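### 3.2 Surface color and reading comfort

Readers at the Bralladance site worked at desks finished in one of seven colors. Each session lasted 40 minutes and ended with a short form on eye strain. We collected 2,742 forms and kept 1,892 after removing those with missing answers (Kinsella, Appendix B).

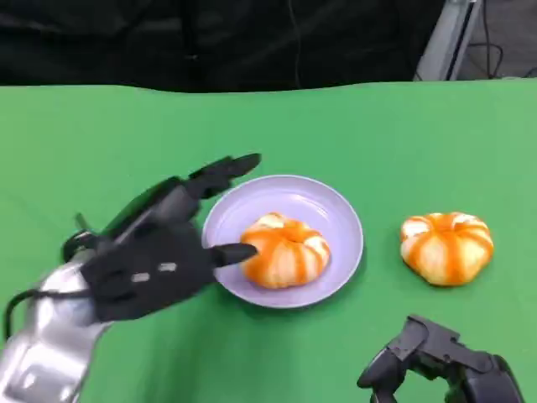 **Figure 2.** Green tabletop against a black backdrop. Light falls unevenly on the matte surface.

Scores for the matte green finish were close to those for gray. White desks drew more complaints of glare, mostly in the afternoon sessions held in April. Age had little effect on the scores. Readers who wore glasses reported slightly more strain on every color, and we treat them as a separate group in Section 3.3.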